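Student sorting robot heads to November contest with questions open

PRUDILPORT — A student robotics club says its tabletop arm, Aro, can pick fruit out of a basket without being told where each piece is. Whether it can do so often enough to matter is less clear.

The four members have worked on the project since 2020 and have spent $3,960, most of it on motors. Their goal is a machine that could help pack food boxes.

"It's a real result, but it's a small one," said Nilmini Saha, who advises the club. She said the team has yet to run a full set of trials in front of outside judges.
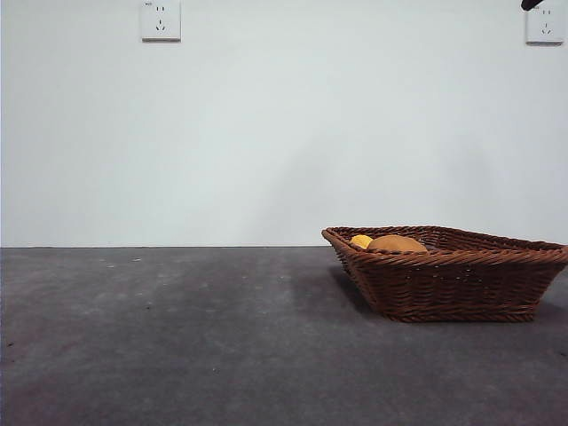
Basket work

The current task uses a woven basket with a rolled rim, set on a gray tabletop against a white wall. Food sits low inside it, mostly hidden by the sides, and the arm has to reach past the rim.

Club captain Kiran Khurana said Aro now completes the pick "most of the time." Asked for a success rate, Khurana said the team was still working one out.

Bimla Katiyar, who runs a packing line at Fornum, was not convinced. Her crew handles bruised fruit, wet fruit and crates stacked badly, she said, and a person can empty a basket in 15 seconds.

"I'd want to see it on a bad day," Katiyar said.

The club plans to enter the regional contest in November. Its last entry, an arm named Filip, did not get past the first round.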